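# Equipment planning for robotic handling

**Equipment planning for robotic handling** is the process by which an organization decides which robots, grippers, sensors and supporting items to acquire, in what order, and at what total cost over their working life. The term is used mainly for small and mid-sized installations, where one budget covers both the machine and the space in which it operates. It is distinct from procurement in the narrow sense, which begins once a specification has been approved.

## Scope

A robotic handling plan normally covers the arm or mobile base, the end effector, the wrist camera, the controller, and the work surface or floor. Many plans also include the objects to be handled. Footwear, garments, containers and tools are consumed during setup and testing, and organizations that leave them out of the first budget often return for a supplement within the year.

Software licenses are treated differently from one organization to another. Where a license is perpetual, it is usually recorded as capital. Where it renews annually, it is carried as an operating expense, along with calibration and technical support.

## Stages

### Task definition

Planning begins with a written statement of the task. The statement names the objects, the range of sizes and finishes, the surfaces on which the objects rest, and the rate at which they are to be handled. Vague statements are a common source of overspending. "Handles shoes" may describe a sandal and a studded sports shoe alike, although the two place different demands on finger opening, grip force and camera clearance.

### Survey of the work area

The survey records floor coverings, level changes, power outlets, lighting and network access. Joints between floor panels and the boundary between carpet and hard flooring are noted on the plan drawing. Lighting deserves separate attention where objects are glossy or black, as reflections can reduce the quality of depth readings and may call for a different sensor or for diffusers over existing lamps.

### Selection of the end effector

Grippers are often selected after the arm, although the reverse order is generally preferred. The weight of the gripper and its mounting bracket is subtracted from the rated payload of the arm, and the remainder must cover the heaviest object with a margin for acceleration. Finger length also affects the position of the wrist camera. A camera set close to the fingers gives detailed views of contact, but nearby objects may fill much of its view or fall out of focus.

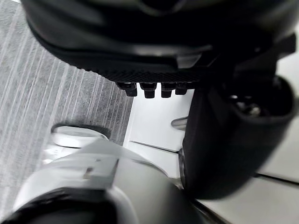

Fingers and finger pads are classed as wear items. Their replacement interval depends on the surfaces touched, with coarse or knurled textures assumed to shorten it. Plans commonly list one complete spare set per gripper, together with the screws and fittings needed to install it.

### Trial and acceptance

A trial period allows the purchaser to compare the supplier's figures with results obtained on site. Acceptance criteria are fixed in writing before the trial begins. They typically state the number of attempts, the object set, the permitted rate of failed grasps, and the party that pays for damage to objects or flooring.

## Budget structure

Budgets are usually divided into acquisition, installation and operation. Acquisition covers hardware and delivery. Installation covers mounting, safety assessment, electrical work and operator training. Operation covers spares, support contracts, energy and replacement of test objects.

The purchase price of the arm is the most visible figure and the one most often quoted in requests for approval. It can give a misleading impression when two offers differ in what they include. For this reason, evaluators reduce competing offers to a common list of items before comparing totals.

A contingency reserve is held outside the three divisions and released only on written request. Unused reserve is returned at the close of the project and is not carried into the operating budget.

## Example of practice

The Plirnum site of the equipment leasing firm Tirkico adopted a written planning procedure for its footwear handling cells. The procedure, dated 30/04/2020, set a planning horizon of 3 years and required an inventory of test objects before any gripper could be ordered. The first inventory listed 246 items, grouped by sole type and upper finish. Wear parts were to be reviewed after about 3000 grasp cycles, and support contracts were timed to renew each August, ahead of the annual budget submission.

A later revision, known internally as the Pernard schedule, moved gripper selection ahead of arm selection. It also required suppliers to quote delivery of spare fingers separately. The Phùng workshop, which operated a smaller cell under the same procedure, kept the original order of stages on the ground that its arm had already been purchased. Its trial period was set at nine weeks.

## Leasing and shared use

Leasing is used where the task is expected to change or where capital funds are limited. Lease terms vary in their treatment of wear items and accidental damage, and the lessee may be required to return the equipment in its original configuration. Modifications such as added camera brackets should therefore be approved in advance.

Shared use between departments lowers the cost to each but requires a booking arrangement and an agreed rule for charging spare parts. Where no such rule exists, costs tend to remain with the department that signed the original order.

## See also

- Acceptance testing
- End effector
- Life-cycle costing
- Machine tending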